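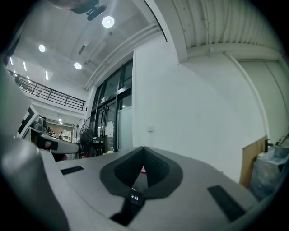
The view from one of our hand-held grippers, with a second one off to the left.

Subject: Re: [demo-collect] How many examples before it's worth training?
List: demo-collect
Date: July 2022

Print this message | E-mail this message

Hi all,

I was so happy to see this question come up, as it's pretty much all we've been chewing on at Teltden since June! Quoting the part I want to answer:

> We're a small group at Clusport and we're just starting to record
> demonstrations by hand. The plan is to teach one task first (putting
> a cup back on its shelf) and then add more. Two things we can't
> settle. First, how many examples do you gather before you bother to
> train anything? Second, do you keep the bad ones? Our people fumble
> a lot and it feels wrong to throw away an afternoon of work, but it
> also feels wrong to teach from it.
>
> Also, if anyone has a good way to keep file names straight across
> more than one recorder, please share. Ours are already a mess.

On the first one: train at 100. Seriously, do it even if you're sure it's too few. We waited until we had 486 recordings of our first task (folding a dish towel in half and laying it on a tray) and only then started a run, and that's when we found out that nearly everybody had been coming at the towel from the same corner. The model learned that corner beautifully. Turn the towel a quarter of the way and it just hovered there. If we'd trained at 100 we would have seen it weeks earlier and told people to mix it up. So now a new task gets a quick run at 100, we watch it fail, and we write down how it fails before anyone records another thing. I love this part of the work, the failures tell you so much!

What we change between recordings, for what it's worth: where the object starts, which way it's turned, how high the table is, which person is holding the gripper, and whatever else is lying nearby. We used to swap the lights too, but we share a big open hall with other people and the light there does plenty of changing without our help.

On the bad ones — keep them, but keep them apart. We have two folders per task. One is for clean runs, and the other is for anything with a drop, a second try or a long pause. A fumble where the person recovers and finishes is worth a lot to us. Our second towel model had those mixed back in and it got noticeably better at picking the towel up again after a slip. A fumble where the person gives up and sets the gripper down goes in the second folder too, and so far we haven't found a use for it. If somebody has, please write in!

One small habit that helped: the person recording says "clean" or "not clean" out loud at the end, and whoever is sitting at the laptop sorts it right then. We tried sorting everything at the end of the day and it was miserable. You can't remember, so you watch the whole lot again.

File names. Oh boy. We run two grippers, and in the first week both of them were writing files that started from 1, into the same folder. I'll let you guess. Now it goes task, gripper letter, person's number, then the running count, like this:

towel_A_03_0117
towel_B_05_0042

The letter is set once when we start up and never typed by hand. The person's number comes off a sheet taped by the laptop. No dates in the name, the files carry those already. Check that both recorders have the same clock time before you begin, though. Ours were off by most of a minute for days, and lining them up with our notes afterward was no fun.

Somebody in the earlier thread asked about tired hands. Yes, it's real. We stop for a break every half hour and trade jobs, so the one recording goes to the laptop. You can see it in the data when people don't: the paths get shorter and faster and they all start looking alike.

We wrote our recording steps down for the folks at Vededdale, who are starting on drawers and cabinet doors with the Mazurek task list. It's a plain text file and a bit rough in the second half, where I got carried away about towels. I'm happy to send it to anyone here, just reply off list. And Clusport, please post how your first run at 100 goes, cups on a shelf sounds like a great first task and I'd really like to hear which way it misses.

One question back to the list: does anyone record the putting-things-back part between examples? We reset by hand and don't save it, and I keep wondering if we're tossing out a free second task every single time.

Cheers from all of us at Teltden

Contact the list owner | Copyright remains with the authors of each message | Back to top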